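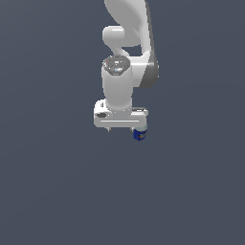 3.2 Configuração e manutenção da célula simulada

Figura 2. Braço no ambiente de simulação, com a garra voltada para baixo e um objeto cilíndrico azul junto ao dedo direito. O fundo é uniforme, sem mesa nem outros elementos de cenário.

A célula utilizada nos ensaios reproduz em simulação a estação física do laboratório de Voltville. O modelo cinemático do braço foi obtido a partir do ficheiro de descrição mantido por Cha e Myung no repositório Badach, ao qual se acrescentaram os limites articulares medidos na estação real. A base do manipulador está fixada acima do volume de trabalho e a pose de repouso orienta a garra para baixo, como na Figura 2.

A garra é de dois dedos paralelos. Cada dedo é representado por uma malha visual e por uma malha de colisão simplificada, composta por primitivas convexas. A separação entre as duas representações reduz o custo do cálculo de contactos, mas obriga a verificar a sua coincidência sempre que o modelo é alterado. Na primeira versão da célula, a malha de colisão do dedo direito encontrava-se deslocada para o exterior em relação à malha visual. O erro não era detetado pelos testes de cinemática, que avaliam apenas a posição do ponto central da ferramenta.

Para isolar este tipo de falha, adotou-se um procedimento de inspeção em cena vazia, no qual permanecem apenas o braço e o objeto a manipular. A pose do objeto relativamente à garra é registada em cada passo e comparada com a pose nominal de preensão, definida no ponto médio entre os dedos. Na configuração da Figura 2, o objeto está desviado para a direita e o espaço entre os dedos encontra-se livre, pelo que a pose não satisfaz o critério nominal. Configurações deste tipo são marcadas para revisão manual e excluídas do conjunto de treino.

O procedimento foi aplicado a 1357 episódios gerados com o planeador Prendent. Destes, 424 foram marcados para revisão. A análise manual atribuiu 39 casos a desalinhamento entre malhas e 11 a uma transformação incorreta no referencial do objeto. Nos restantes, o desvio resultou da trajetória de aproximação e não exigiu alteração do modelo.

A correção consistiu em redefinir a origem das primitivas de colisão no referencial do dedo e em reexportar o modelo com uma única convenção de eixos. Os coeficientes de atrito e a rigidez de contacto mantiveram-se inalterados, de modo a permitir a comparação com os resultados anteriores. Após cada reexportação executa-se a seguinte sequência: carregamento do modelo na pose de repouso; abertura e fecho completos da garra sem objeto; sobreposição das malhas visuais e de colisão; inserção do objeto na pose nominal; e, por fim, repetição dos episódios marcados com as mesmas sementes aleatórias.

A sequência é executada também quando se atualiza o motor de física. Em maio, uma atualização alterou a margem de contacto predefinida e deslocou o instante de deteção do primeiro toque. O valor passou desde então a ser declarado explicitamente no ficheiro de configuração da célula, juntamente com o passo de integração e o número de iterações do resolvedor. A adaptação do procedimento à célula Bae, equipada com outra garra, é tratada na Secção 3.3.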